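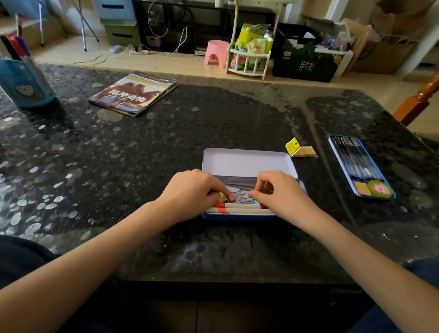
I have been a student again since August, after a break so long that I prefer not to count the years. The course is in bookkeeping, two evenings in the week, at the adult school in Irent. I signed up because my work at the Dendadel warehouse is slowly moving from the floor to the office, and in the office everyone seems to know what an accrual is. I did not know. I nodded for one whole spring.

The first thing I learned is that my head is not the same head. When I was young I could read a page on the bus and it stayed with me. Now I read the page, close the book, and I have only the feeling that there was a page. In the second week I was quite afraid. I had paid 900 for the course, which is a serious amount for our household, and I could already see myself telling my family that I had stopped.

So I tried some methods, and I want to write down what happened, in case another adult is sitting with the same book.

My first idea was to copy everything. I wrote out chapter one almost completely, in my best handwriting. It took four evenings and it was very pleasant work. After it I could not answer the review questions any better than before. I think my hand was studying and I was resting.

Then I tried cards. I cut them from heavy paper, wrote the term on one side and the meaning on the other, in English only. I had started with my own language on the back, but then in class I had to travel through two doors to reach one word. Without the translation it is slower in the beginning and much faster later. By now I have 300 cards. They live in small bundles, one for each chapter, and I take one bundle with me to work and go through it while the coffee machine is heating.

The cards are good for words. They are not good for understanding why a payment goes on the left side and not on the right. For this I needed exercises, and the textbook has too few of them. A woman in my class told me about the old Fukuda workbook, which the school does not use anymore but the library in Evard still has. It is an ugly book. The print is small and the example company sells garden hoses through the entire book, from page one to the end. But each exercise is only a little harder than the one before, and I did them all, some of them three times. I know more about that garden hose company now than about the place where I work.

The other change was the hour. I was studying after dinner, when the dishes are done and the apartment is quiet, as I always believed a student should. My quiet apartment made me sleep. Now I get up before the others and work from 5:30 until it is time to wake the children. I make tea, I do not look at the telephone, and I do only one thing: either cards, or exercises, or reading. When I mix them I jump to the easy one. In the dark months I do not know if I can continue like this. We will see in January.

I would also like to say something about asking questions. In the school where I grew up, you asked when you had understood almost everything, to show that you were following. To ask a basic question was a little shameful. In Irent people ask basic questions all evening long, loudly, with the coat still on. At first it disturbed me. Then one evening I asked what "net" means. I had used this word for years and had a picture of fishing in my head each time. The teacher explained it in two sentences, and several people wrote it down.

The first test was last week. It had a part with definitions and a long part with journal entries, and I finished with enough time to check my columns. I made one mistake with a prepaid rent, a type I have done correctly many times at home, and I was angry about it during the whole bus ride. But I passed, and with a better grade than I had hoped to have.

The next chapter is depreciation. I have read the first pages and I do not like it. If somebody knows a good explanation with small numbers, please write me in the comments. I have already looked in the Fukuda, and it is only the delivery truck of the garden hose company, losing its value every year.

Posted in: Everyday Life, Learning as an Adult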